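Übersicht > Werkstatt und Ordnung > Sortierplätze > Galerie Kleinteile

Seite drucken | Seite per E-Mail senden

Galerie: Kleinteile und Elektrozubehör am Sortierplatz

Zusammenstellung: Nestor Navarro

Die Galerie gehört zur Bestandsaufnahme Kirkisard. Erfasst werden Gegenstände, die sich in Schubladen und Kartons ohne feste Zuordnung angesammelt haben: Netzteile, Steckdosenleisten, Messmittel, Installationsmaterial und Restposten aus dem Haushalt. Der Bestand umfasst 395 Positionen, davon sind 83 dem Elektrozubehör zugeordnet. Die Liste wird seit November unter dem Namen Nenton geführt und nach jedem Durchgang ergänzt.

Sortiert wird auf einem weißen Tisch mit beiger, filzartiger Matte. Die Matte dient als Ablage für den laufenden Durchgang. Bereits zugeordnete oder noch zurückgestellte Teile kommen an den Rand der Tischfläche. Pro Durchgang sind höchstens 15 Positionen vorgesehen, größere Mengen werden geteilt.

Hinweise zur Erfassung

Steckdosenleisten werden mit vollständiger Zuleitung erfasst. Maßgeblich sind Anzahl der Steckplätze, Leitungslänge und Zustand des Steckers. Spiralleitungen und gebündelte Leitungen vor dem Messen auslegen. Leisten mit beschädigter Isolierung erhalten einen roten Anhänger und werden nicht eingelagert.

Netzteile und Ladegeräte: Ausgangsspannung und Strom vom Typenschild übernehmen. Ist das Typenschild unleserlich, Ablage im Sammelfach Catacutan, Prüfung zu einem späteren Termin.

Bandmaße: Endhaken auf Spiel kontrollieren, Rücklauf prüfen. Doppelte Exemplare bleiben im Bestand, sofern beide Skalen lesbar sind.

Kleinteile aus Metall in Klarsichtbeuteln belassen. Beutel über 80 Gramm werden auf zwei verteilt, Beschriftung außen oben rechts.

Durchgang mit Steckdosenleiste, Bandmaßen und Restposten
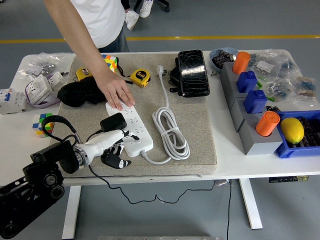
Die Leiste ist weiß und hat mehrere Reihen mehrpoliger Steckplätze, die Zuleitung endet in einem weißen Stecker. Zwei gelbe Bandmaße und das schwarze Ladegerät gehen in die Elektro- und Messmittelkiste Natance.

Zauberwürfel und Schlafmaske fallen unter Haushalt, ebenso die Zitrone aus der blauen Schale. Leitungsschutzschalter und Steckdosenpaneel sind als Installationsmaterial gelistet und bleiben bis zur Prüfung am linken Tischrand. Für die orangefarbenen Zylinder und die blauen Blöcke ist der graue Stufenhalter als fester Platz eingetragen.

Nachträge zur Liste bitte mit Positionsnummer an Nestor Navarro.

Zuletzt aktualisiert: 07.03.2026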